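Grodero Cell: Setup and Care Notes

README for the two-arm table cell in the Lostdale room. Please read it before you start the arms. The cell is used for bag packing with soft toys and household items.

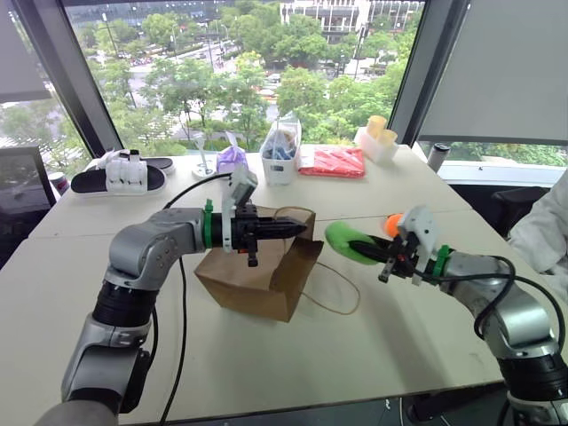 Before each session

Turn on the left arm first, then the right arm. Wait until both report ready.
Check that the green band on each wrist is tight and the camera bracket does not move when you touch it.
Follow each cable by hand from the gripper to the elbow. The loops must stay free when the arm is fully stretched.
Put the paper bag between the arms and open it. Change the bag when a handle is torn.

Calibration

Run the wrist camera calibration after any change of bracket. The last values are in the folder pacheco_calib, file 157.

Maintenance

Gripper fingers: clean every 1268 cycles with a dry cloth.
Bracket screws: tighten by hand only. In June one was broken with the power tool.
Cables: replace at 4000 cycles, also if they look good.

Contact

Manolis Giannakopoulos, Truvham group. Write the cycle count in your message.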